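**FOR IMMEDIATE RELEASE: Hokuvcombe RFC squad news ahead of Ullach**

HOKUVCOMBE (January) – Right then, the team sheet is up on the clubhouse door and I've been asked to put it into something the papers can use. I've coached this side for six seasons and I still get butterflies typing these out, so bear with me.

We're taking 20 players up to Ullach on Sunday for the second round of the Plunus Shield. There are six changes from the side that lost to them at our place before Christmas, and yes, I do remember the score, thank you. We leaked tries down the left all afternoon and I thought we looked tired from the first scrum onwards.

The big change is up front. I've swapped both props and moved our usual number eight into the second row, which he's grumbled about a bit but has trained brilliantly all week. Our hooker is fit again after his shoulder trouble and goes straight back in (I'd have had him back sooner, but the physio wouldn't budge).
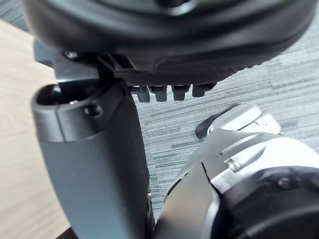 Behind the scrum it's mostly as you were. The half-backs stay together, the centres swap sides, and there's a first start on the wing for a lad of 17 who has come all the way up through our minis. He has his parents' permission, the county's clearance and more pace than anybody else in the club. I'm so pleased for him! I told him after training on the top pitch and he went bright red and forgot his boots.

We've three out injured: a knee, a broken thumb and a hamstring that went during the warm-up, of all things. All three should be back before the end of the month, with the thumb the most doubtful.

Ullach are a proper side. They're big, they kick well and they don't give away many penalties. I've watched their last two matches and I think there's space out wide if we're brave enough to move the ball early. We weren't brave enough last time and I take the blame for that, as I'd told everyone to keep it tight. 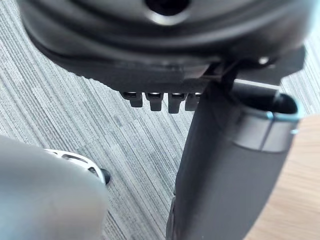
If we do get through, we're at home to Hämäläinen in the next round. They're the works side from the timber yard and they knocked us out last year, so you can imagine there's been some chat about it in the bar already. I've asked the lads to leave it alone until Sunday night.

We had a crowd of around 375 for the last meeting, and Ullach tell me they're hoping for more. Kick-off is at 2pm, the gate opens at noon, and under-16s get in free. The supporters' coach leaves our car park at 10.30am sharp. There are a few seats left, so put your name on the list behind the bar.

**Ends**

Press enquiries to the head coach, Hokuvcombe RFC. Please ring after 6pm, I'm at work until then.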